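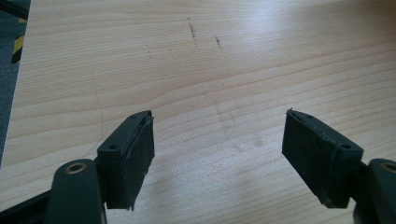 Tramudard hand gripper, jaws open over the bench top. Dark pads, both a bit frayed at the lower corner or edge.

5 November 2022
Gripper review, Tramudard hand-held kit, trial unit

Trial notes, continued from the loose sheets. Decision still open, and I am leaning toward no.

What they are selling: a hand-held gripper with its own camera, a box of spare pads, a license for the recording software, and a "onboarding service" that as far as I can tell is two video calls. Quote is 3103 for the lot, pads extra after the first box. The quote came from the Florkport office and does not say how many pads are in a box. I have asked twice.

Pads. The sales sheet calls them "long-life friction pads." Ours are fuzzy on the face and there is a small flap hanging off the lower edge of the left one. The right one sits slightly tilted on its block. I don't know if it left the factory like that or if it shifted. Should have taken a picture on the day it was unpacked -- my fault, do it next time. Session log says 364 grasps on this set so far. If that is long life I would like to see short life.

To be fair to them, frayed is not the same as failed. I have no drop figures from before the fraying to compare with, so all I can write down is what the pads look like. The fuzz might even help on smooth stuff. Need a proper test: same object, same spot, old pads against new pads, log every drop. Do not let anyone swap only one side.

Mounting. Each block has two small screw holes on top. The manual shows a pad change as a five-minute job and skips the step where you get the block square again. No torque value given anywhere. Page 23 has a drawing of a block that is not our block. I wrote to support about it and got a link to the same manual.

Arms feel solid in the hand, no complaints. The brass-colored rings in the arm holes look decent. I have not taken one apart and I am not going to on a trial unit, so the claim about "zero play over the life of the tool" stays a claim.

Opening width. Plenty for what we do. Closing on thin things is another matter. With a tilted pad I would expect the two faces to meet on one edge first, and then a thin sheet would turn in the grip. Not measured yet. Put a strip of carbon paper between the pads, close once, look at the mark. Cheap test and it would settle the argument.

Camera view. Both fingers show well, lower left and lower right, with a good wide gap of table between them. That part I like. Glare I like less. There is a soft bright patch at the upper right of the table that washes out the grain, and a pale object put down there might wash out too. The software has an "auto glare correction" box to tick. Ticked and unticked recordings look the same to me. Want a second pair of eyes on this before I put it in the report.

Bench. Laminate top, light wood print, wavy grain with some darker swirls in the middle. There are faint gray smudges between where the fingers sit, and two short dark streaks farther up that could be pencil. Could the gray be pad dust? If so it belongs in the report as a wear item. Wipe with a white cloth and keep the cloth. Wipe the whole top before the next run in any case, and get rid of that thin curved line on the left if it comes off. If it doesn't, it's a scratch and it stays.

Compared with Luangrath: theirs costs more and the pads are molded in one piece with the block, so no tilt, but you throw away the block every time. No trial unit from them, only a brochure, so I am not giving them points for anything yet. Tuvwood offered to cut us pads to size from sheet. They want a drawing first. Measure the pad face with the calipers, not off the photo.

Software, short version: records fine, exports fine, crashed once when the disk was full and did not say why. Recording 31 has a gap in the middle. Raw file kept. The dashboard is for people who like dashboards.

To do:
-- carbon paper test, both pads
-- fresh pads on both sides, photograph before first use
-- white cloth on the bench, bag it and label it
-- ask Florkport again: pads per box, price per box, torque
-- drawing for Tuvwood
-- find out if the trial can be extended without signing the service part

Not signing anything until the box price is in writing.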